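Is the Folell starter kit any good for stacking and unstacking bowls?

Posted in Small Robots and Home Automation, 22 Jul 2020

javdale_mom
Hi everyone, I hope this is the right board. Our after-school club has been given a little money, and I've had my eye on the Folell arm kit, which is listed at 2,098 with the two-finger gripper and the table clamp included. What I'd love is for the kids to teach it to sort and nest plastic bowls, the cheap bright kind you get for picnics. The sales page says it handles "everyday kitchen objects," but that could mean almost anything, couldn't it? Has anyone tried it with thin rims? And is the Romivlow add-on software worth another 219, or can we get by without it for the first year? Thank you so much in advance – I know it's a lot of questions for one post!

tinker_pete
You can do it. Skip the add-on. Bowls slide, so put a cloth down.

Noman Jafri
Welcome! I've been using this kit since last September, so let me try to be a bit more helpful, and forgive me if I ramble.

Thin rims are fine as long as you bring the fingers down straight, one inside the wall and one outside. Where we had trouble was with nested bowls. If two of them are close in size they stick together, and the arm will happily carry off both. Mix your sizes well, and close the gripper slowly (the default speed is much too brisk for light plastic). Shiny insides can also confuse a camera when the room lights are right overhead, so play with your lamps before you blame the software.

On the Romivlow add-on, I don't quite agree with Pete. You can teach every move by hand without it, and for a club that may well be the nicer way to learn. But it does save the positions properly, and after the kids have lost an afternoon's work once or twice you may feel differently about the price. I'd start without it and keep the money aside.

Oh, and the Tarar clamp pads are a good deal softer than the ones in the box, if your table is one you care about. A plain dark green cloth has worked nicely for us, and bright bowls are easy to tell apart on it. 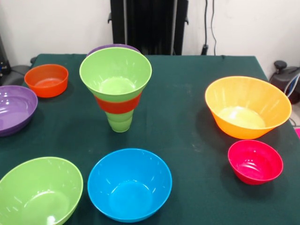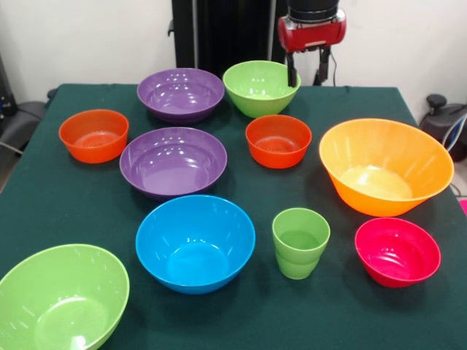 Bowls on the green cloth: a nested tower at center back in the first photo, and the gripper by a green bowl in the second.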